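"We teach it on the screen first"

A shift lead at Derkico's Tondlow plant on two years of working beside gripper arms
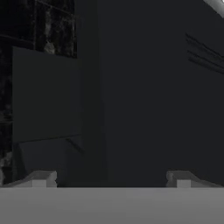

From packing table to simulator

The shift lead started at Tondlow 5 years ago, packing spare parts by hand. She asked us not to use her name. Today she runs the early shift on the picking line and spends part of each Thursday in a small office next to it, going through simulated runs from the gripper's point of view.

"You look out past the two fingers and see what the arm would see," she says. "Everything is gray and pretty dark in there. It took me weeks to read it properly. Now I can tell fairly fast if the arm is coming in at a bad angle."

Each new part is tried in simulation before it goes to the floor. The plant handles 1498 different parts, and 462 of them have been moved over to the arms. The rest are still picked by people.

What changed on the floor

There are 3 arms on the line, all installed under a project the company calls Zumberg. When it was announced, most of the crew expected layoffs. The company promised there would be none in the first two years, and so far it has kept to that. People who left were not always replaced, though, and the early shift is smaller than it was.

"I won't say it cost nothing," she says. "We used to have a full table at break. You notice that."

The lifting is what she misses least. Her shoulder had been bad for a long time, and the heavy bins went to the arms first. The work that came in its place is quieter and involves more sitting. Some of her coworkers like it. One asked to go back to hand packing after a month and was allowed to.

Pay was a sore point. For most of the first year, operators who had learned the simulator earned the same as before. A new grade was agreed last October.

"They wanted us to know twice as much for the same money," she says. "We had to push for it."

When it stops

The arms stop several times a shift, usually over a part lying the wrong way in the bin. An operator clears it and writes down what happened. Those notes go to Khan, the firm that maintains the software, and come back as new runs to check.

"At first they sent us changes without asking," she says. "Then a whole morning went wrong over a bracket any of us could have warned them about. They call us now before they change anything."

She plans to stay. Her next training course covers the grip settings, which operators are not yet allowed to adjust themselves.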